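机の上は、一日の終わりに白く戻す

パシタ・ナバロさんが片づけの話を始めると、止まらない。共同オフィス「トロナウ」の大きな白いテーブルを受け持って2年目。同僚のアーネル・ガチャリアンさんと一緒に、作業の合間のこまごましたものを毎日さばいている。話を聞いたのは2020年10月2日、窓の明るい時間だった。

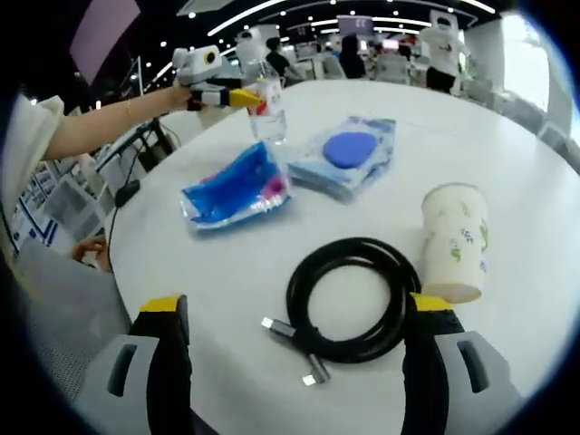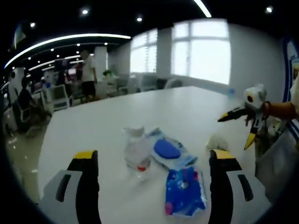
白いテーブルの上、透明なボトルと包装されたままのスポンジ。

——テーブルの片づけは、何から手をつけるのですか。

「まず飲みもの! ボトルでもコップでも、倒れたら困るものを先にどかします。次がごみ、それからケーブル。袋に入った新品は最後でいいんです、逃げませんから」とナバロさん。順番を決めてから、手が迷わなくなったという。

ケーブルの話になると、隣で聞いていたガチャリアンさんが身を乗り出した。「巻き方は本当に奥が深いんですよ。きつく締めるのは絶対にだめ。手のひらより少し大きい輪にして、ふわっと置く。これだけで次に使う人の気分が全然ちがうんです」。以前は結束バンドで留めていたが、外すのが面倒で、5月にすっかりやめてしまったそうだ。いまは「フォラテッティ」という布の面ファスナーを、太いものにだけ使う。

スポンジは開封したら袋を捨てる、というのがナバロさんの決まりだ。「半分開いた袋って、誰も捨てないし誰も使わないでしょう。使いはじめたら、その場で袋とはお別れです」。ウェットシートは反対に、ふたを閉めて立てておく。寝かせると下のほうばかり湿って、上の一枚がからからになるのだとか。

道具入れには「アンブロシオ」の浅いトレーを12枚そろえた。深い箱も試したが、底に沈んだものが永遠に出てこない。浅ければ重ねても中身がすぐわかるし、そのままテーブルに出せる。「1枚1000円。最初は高いなあと思ったんですけど、もう、大好きで!」。ガチャリアンさんは家にも同じものを買ったという。

最後の拭きあげは二人の楽しみらしい。端から奥へ、まっすぐ一方向に。円を描くと筋が残る。「光が斜めに入る時間に拭くと、残った汚れが全部見えるんです。あれを見つけたときのうれしさといったら」とナバロさんは笑う。次に試したいのは、椅子の背のメッシュにたまるほこりの取り方だそうで、古い歯ブラシがもう2本用意してある。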